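Caring for an old wooden table top

A wooden top that is used every day becomes dull slowly, and one morning you notice it. Most of the time it is only old wax and dust together, so please do not begin with the sanding machine.

First wash the surface with warm water and a few drops of washing-up liquid. Wring the cloth well — the wood should be damp and no more. Always wipe along the grain. Leave it for 30 minutes before you touch it again.

For small scratches I use Raptis wax in a colour a little darker than the wood. Warm it between the fingers, press it in, and scrape off the rest with an old plastic card.

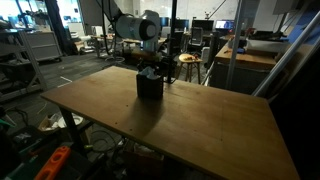
One reader from Wullville wrote that old screw holes should be left open until the oiling is finished, as the filler takes the oil differently and leaves a pale ring. I tried this on my own bench and I agree with her.

For oil, put on a thin coat, wait 7 minutes and wipe off everything that is still wet. Repeat the next day. I give 3 coats to a new top and one coat each April.

Oily cloths must be spread flat outdoors to dry, never thrown in a heap in the bin — they can catch fire without any flame near them.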